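Subject: Re: [parkwood-film] Barnen, second viewing
From: Huw Rosser
Date: 27/03/2026

Print this message | E-mail this message

Maiara Vieira wrote:
> Went back to Barnen last night and liked it more. The slow first
> hour is there so that the ending can hurt. I don't think it's a
> film about a kidnapping at all, it's about two sisters who can't
> agree on what they remember. Give it another go, Huw!

I did give it another go, Maiara, and I'm still not having it. If the slow first hour is there to set up the ending, why does the ending forget most of it? The older sister spends ages over those letters in the attic. We get 6 close-ups of the envelopes. Then they're never mentioned again, and I'm supposed to call that restraint.

I also don't buy the memory business. When the younger one says the car was green and we've already seen it was blue, fine, she's unreliable. But in the station scene she gets every detail right, because the plot needs the police to find the house. You can't have it both ways. Suveck did the same sort of thing with 3 characters and half the running time, and I never once looked at my watch.

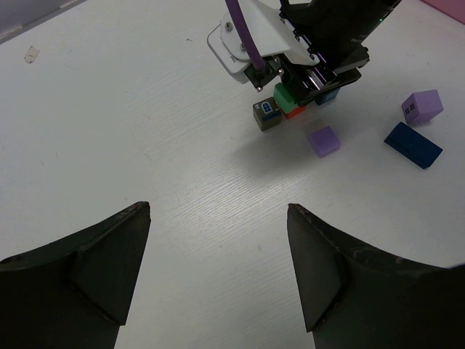

Maiara rang me after reading a draft of this and said the station scene is the older sister's version, which is why the details are right, and that the colour of the light changes as soon as she sits down. Maybe. I'd want to see it again before I agreed, and I don't want to see it again.

My other grumble is the uncle. Humphreys gets praised for playing him "with such stillness" but he has hardly any lines and stands in doorways. What else could he do? Give him one proper argument with the mother and I might believe the last ten minutes.

The music is good. I'll give you the music.

Are we still doing the long Swedish one in September, or has that been dropped?

Huw

Recent messages on this list
- Re: Suveck, the ending (spoilers)
- Subtitles or dubbed?
- September choices
- Seats at the back, Parkwood

Contact the list owner | Copyright remains with the authors of messages | Back to top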